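Surface Bloom in Beeswax Reliefs: Storage Trials on Cast Test Panels
Project report, second-year module in Materials for Sculpture
Submitted 2/28/21

1. Background

Beeswax has been used by sculptors for modelling, casting and finished work for a very long time, and it keeps well compared with many softer materials. Its main surface fault is bloom, a pale, dusty film that forms as the lighter parts of the wax move outwards and set as fine crystals. Bloom does not weaken the piece. It does change how the piece looks, and on dark pigmented wax it can hide shallow carving almost completely.

The project grew out of a problem with student work held over from the April show. Several pigmented reliefs had turned grey in the plan chest and the makers wanted to know whether the film should be left, wiped or warmed off. Advice in the studio differed. The aim of this report is to compare two storage conditions and two ways of removing bloom, using panels cast for the purpose.

2. Materials

The wax was a filtered yellow beeswax sold as Wudach pellets. Damar resin was added to half of the batch at one part resin to 10 parts wax by weight. The pigment was a bone black from Kermani, ground into a small amount of melted wax before being stirred into the main pot. Total wax melted over the whole project was 1429 grams, including spoiled castings.

Moulds were made in plaster from a clay original. The relief was a stepped pattern with rounded and sharp edges, chosen so that loss of detail could be judged at several depths. The plaster was soaked in water before each pour and the surface water removed with a sponge.

3. Casting

Wax was melted in a double pan and kept below 80 °C. Above that temperature the colour darkens and the resin batch begins to smell strongly. Pouring was done from one corner in a single steady stream. Panels were left in the mould until fully cold, then eased out from the back.

The first castings had pits along the sharp edges where air had been trapped. Tilting the mould towards the pouring corner and bringing it level as it filled reduced the pits but did not remove them. Pitted panels were melted down again. Remelted wax was kept separate from fresh wax in case repeated heating had an effect on bloom, and was used only for practice pieces.

4. Storage

Panels were divided between two conditions. The first set was placed in the Skander store, an unheated ground-floor room with stone walls. The second set was kept in a closed drawer in the Vuneck studio, where the heating is on during working hours. All panels were wrapped in glassine paper and laid face up with nothing resting on them. 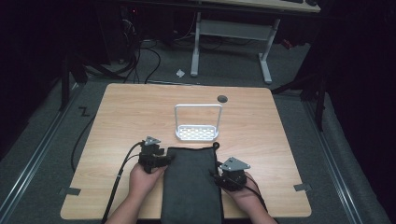 Does wrapping a wax panel stop bloom from forming?
Wrapping keeps dust off and protects the surface from scratches, but bloom comes from within the wax, so it still forms under the paper.

Temperature was read by hand at the start and end of each visit. Readings between visits were not taken, and this is the main gap in the data. A small recording thermometer would have shown how far the Vuneck drawer cooled overnight.

5. Results

The cold-stored panels bloomed first. The film appeared on flat areas before it appeared in the recesses and was thickest on the black panels without resin, or at any rate most easily seen there. On the unpigmented panels it showed as a slight loss of shine and could be missed in flat light.

Panels from the heated studio bloomed later and less evenly. Those containing damar resin showed only a thin film at the corners. The same resin mix in the cold store bloomed across the whole face, but lightly. Resin therefore seems to slow the effect without preventing it. It also makes the wax more brittle, and one resin panel chipped along a sharp edge during unwrapping.

6. Removal

Wiping was done with a soft cotton cloth, using light circular strokes. This cleared flat areas fully. In the recesses the film was pushed into the corners and had to be lifted with a dry brush. Wiping also left a polish that had not been there before, and on a work intended to be matt this would be a clear change.

Warming was done with a hair dryer on its lowest setting, held well back and moved constantly. The film disappeared quickly from both flat areas and recesses. Sharp edges softened slightly when the dryer was held still, even briefly. The finest steps of the pattern were the first to suffer.

7. Discussion

For shallow carved reliefs, warming gives the more even surface but carries more risk. For smooth rounded forms, wiping is simple and safe. Neither method is permanent. Two of the cleaned panels returned to the cold store had begun to bloom again by the final visit.

The panels were small and thin, and a thick solid casting may behave differently as it holds heat for longer. Painted wax surfaces were not tested. A further trial should use continuous temperature records and include at least one commercial microcrystalline wax for comparison.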